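About us

Hi, I'm Awuor Nyamweya, and I started Mistix with Laurențiu Barbu after we'd both spent too long writing code to make robots fold things (badly!). These days we show them the job by hand. You hold the gripper, you do the task the way you'd do it at home, and the recording goes off to be turned into training data for somebody's robot.

We're a small outfit, 16 of us, up on the second floor of the old Berisha building in Tevham – ring the bell twice, it sticks. Laurențiu looks after the tools and the software. I look after the people, the schedule and the snacks, and I still record whenever they let me.

Clothes are my favorite. A T-shirt is easy enough, but a thick knit slides, bunches up and hides its own sleeves, and you have to slow right down with it. We've put together some 4,000 clothing demos so far, plus plenty of dishes, drawers and shopping bags. We work in ordinary rooms as much as we can, with all the usual stuff left where it is.

We also do remote control sessions, where one of us drives a robot arm from across town. That side is called Zodum, and it has its own page with prices.

New folks get paid training from day one, and you don't need any tech background. Our best recorder used to do alterations! If it sounds like your kind of thing, drop me a line. 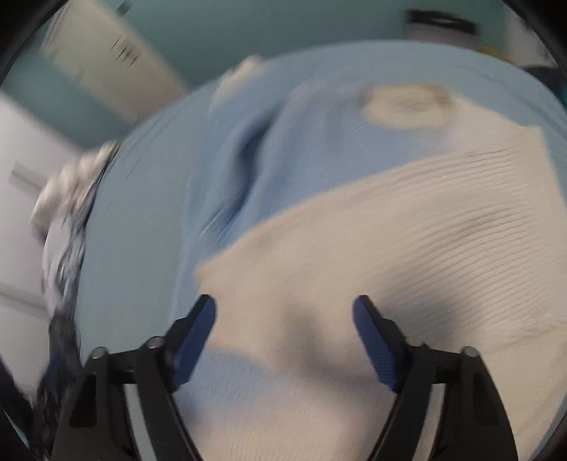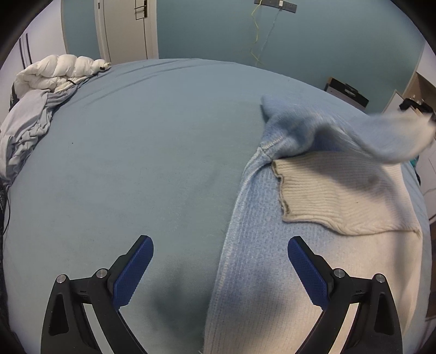 Blue and cream knitwear, with the hand-held gripper open.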